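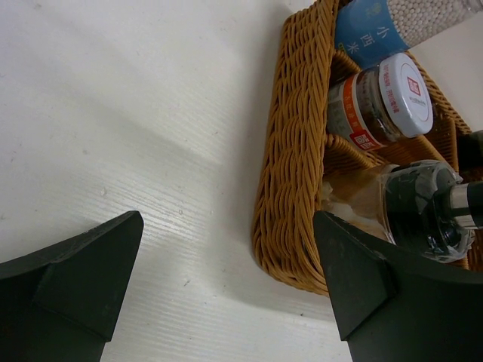
How is a basket made?

People have made baskets for thousands of years. They made them before they had metal, and in many places before they had clay pots. A basket needs no nails and no glue. It is held together by one simple idea: over and under.

What is wicker?

Many children think wicker is the name of a plant. It is the name for the way of working. If you weave thin, bendy sticks or stems into a basket or a chair, you have made wicker. The sticks can come from different plants. In cool countries people often use willow. In warm countries they may use rattan, a climbing plant with very long stems. Some baskets are made from rushes, straw or even strong grass.

Getting the willow ready

Willow is cut in winter, when the leaves have fallen. The long thin branches are called rods. They are tied in bundles and left to dry. A dry rod will break if you bend it, so before the work starts the rods must lie in water. In the basket workshop at Pladavberg there is a long metal bath for this, and it holds more than 60 bundles. Thin rods need a few days in the bath. Thick rods with the bark on can need two weeks.

After the bath the rods are wrapped in a damp cloth for one night. In the morning they bend like a shoelace (well, a rather stiff shoelace).

The bottom comes first

Most willow baskets begin with the bottom, which is called the base. The maker puts some short, thick sticks in a cross and weaves thin rods round them. Then long rods are pushed in at the edge of the base and bent up. These are called stakes. At this moment the basket looks like a cage with no roof. A medium basket from Pladavberg has 32 stakes.

Over and under

Now the maker builds the walls. A thin rod, the weaver, goes in front of one stake and behind the next one. In front, behind, in front, behind, all the way round. When one weaver ends, a new one starts beside it.

You can also weave with two or three strands together. Then the wall gets a thicker pattern, with small bunches that cross each other. Run your finger down the side of a wicker basket at home and you will feel the bumps. Perhaps you will also find little gaps. Air goes through them, and this is good for onions, bread and potatoes, which do not like to be shut in a plastic bag.

The rim

What happens with the ends of the stakes at the top? They are bent down and tucked behind each other. This makes the rim, or border. Some rims are flat. Others are plaited, as you plait hair, and they look like a thick rope. The rim is the hardest part to learn, and it must be strong because we often lift a basket by it.

Why is it brown?

Willow with its bark can be brown, green, or almost purple. If the rods are boiled and then peeled, they become golden brown or a little red. If they are peeled without boiling, they are nearly white.

Try it with paper

Cut 17 strips of coloured paper, each as wide as your thumb. Lay nine of them side by side on a table and tape the top ends down. Weave the other eight across, over and under. Start every second row with "under", or your mat will fall apart. Push each strip close to the one before.

Words to remember

Rod: a long thin branch of willow.
Stake: a rod that stands up in the wall.
Weaver: a rod that goes round the stakes.
Border: the finished top edge.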